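Stop reporting one number for simulated kitchens

Domingo Fuentealba

A success rate from simulation is only as good as the spread of scenes behind it. The Graren paper reports 62 percent on dish placement over 713 episodes, and most readers will stop there. I think the figure is close to useless in that form.

The episodes were drawn from two kitchen layouts. Within each, the policy saw new start poses and small shifts in lighting, while the rack, sink and counter kept their shapes. We reran the released policy in Broltisus, our own simulator, with rack position as the only variable. Most failures came when the gap between sink and rack changed. The paper averages over that gap and never mentions it.

Thin geometry makes the problem worse. A wire rack is a hard target for depth-based methods, and a renderer can make it easier than it should be – clean edges, no sensor noise, an even gray wall behind.
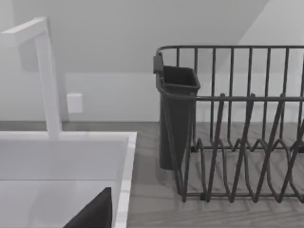 What to report instead

Results should be split by the factor that was varied, with the episode count beside each split. Contact settings belong in the main text, as a plate that settles into a slot under one friction value may bounce out under another. The Ledesma benchmark already asks for both, and its tables are longer but readable.

I would also drop the phrase "unseen scenes" for anything built from the same two layouts – new seeds are a weaker test than new kitchens.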